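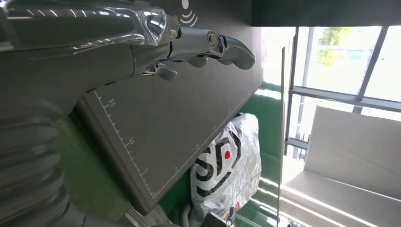 Six weeks of morning hill walks and my fasting sugar

I finally have enough mornings in my notebook to write this up, and I'm so happy with it that I'm skipping the laundry to do it. Back in March my fasting glucose came back at 142, and my doctor wanted to talk about what I could change before we got into anything else. I like walking. I do not like gyms. So walking it was!

The plan was simple: up the Prikcombe hill and back before breakfast, every day I could manage it, for 6 weeks. It's a proper climb (the top half had me stopping at every bench to begin with) and the round trip takes me most of an hour. I missed four days, two for rain and two for a cold.

Things I noticed, in no special order. My legs hurt a lot in week one and hardly at all by week three. I slept better almost right away, which I had not expected from something I do at 6 a.m. And the finger-stick readings wobbled all over the place for the first couple of weeks, so much that I nearly stopped writing them down. I'm glad I kept going, as the later ones are noticeably steadier and the average for the last week was 19 points lower than where I started. Nineteen!

Now, I changed other things too. I swapped my usual Gralleo bar for eggs, and I quit the sweet coffee on the way to work. So I can't tell you how much of it was the hill. I've been reading up on muscles and how they pull in sugar while you're moving, even when insulin isn't doing its job very well, and it's fascinating stuff. I had no idea how long the effect can hang around after a walk, up to a day or more in some studies.

A reader asked about shoes. I wear the old Cekmont trail pair with the thick soles, plus wool socks, and I check my feet every night. Please do that if you have diabetes, blisters are no joke.

Next up is the long loop past Sombatkul, with the stone steps at the far end. I want to try it after dinner and see what my bedtime numbers do. If you take medicine that can drop your sugar, talk to your doctor before you copy me, and carry a snack either way. I bring raisins.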